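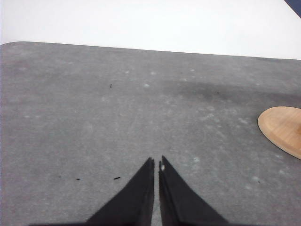
Minutes, Burkero web users group, 15/06/2023

I took notes again, so blame me for the typos! We had 10 people on the call and started with the Ulter login mess. Four of us still get bounced to the old sign-in page after a password reset. I tried it in 2 browsers while we talked and got the same thing both times (clearing cookies did nothing for me). I'll send Khasawneh the error text tonight.

Next up was moving our message archive over to Bemutau. The export goes back to January and has 31 threads missing, mostly the ones with attachments. We talked this over for ages and agreed to hold off until the export is fixed. The old forum stays open to read, no new posts.

Notification emails: people want a daily digest. I said I'd look at the settings, but it could take up to two weeks.

Shared calendar got bumped to next time.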